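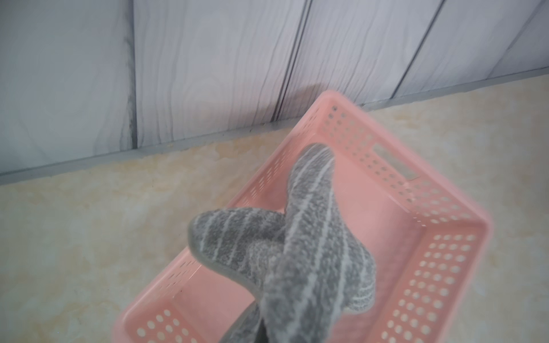

Wrist view, towel in the pink basket, Kasard perception stack.

Sunday, afternoon session. Present: Zhuoran Zhong, Judite Frade. Entry written by Zhong.

Purpose: to determine why the cloth segmenter loses the towel near the rim of the basket. The training set in use is Ramalho, 2,547 labeled wrist images, unchanged from the previous entry.

Observations. The mask is stable over the floor of the basket, where the background is smooth and plain. It breaks up along the perforated walls. The light stripes on the gray towel and the rows of small holes produce similar responses in the edge channel, and the two are merged wherever the cloth passes over the rim. The crossing of the two towel sections is a separate matter: the planner treats the overlap as one thick layer and proposes a grasp point on the upper fold only.

Changes made. The edge channel weight was reduced and the depth threshold at the rim was set by hand. Frade added a check that rejects any grasp candidate whose mask touches a wall hole. The planner timeout remains at 20 seconds.

Results. Of 138 replayed images, the revised mask held at the rim in all but nine. Those nine have been tagged in Kinbridge for Kyung-tae Chae to review - please do not relabel them before he has done so. The overlap error is not affected by the change.

Open items. Stripe direction as an input to layer ordering (Rind has a draft). Repeat the replay with the old depth filter for comparison. Merge to the main branch is on hold until Lino Martinelli has signed off on the rim check.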